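## Petkov hand-held gripper, two-finger

I've been selling these out of the Drimovstead shop since August, and I still grab one myself most evenings! You squeeze, the fingers close, and everything you do gets saved as an example your arm can learn from.

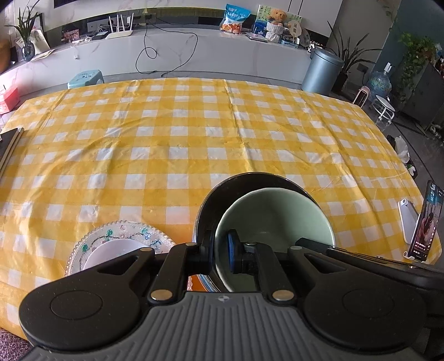 Dishes are what I'd start with (my own set is up to 3,803 grasps, mostly kitchen stuff). Rims are tricky for a new policy, so collect plenty of them: a green ceramic bowl stood on its edge in a pot, like mine, makes a great one. Try to get 40 or so good takes per object before you switch.

Spare blue tips come in packs of 54. Returns within 90 days, just write to Sun-ja Woo.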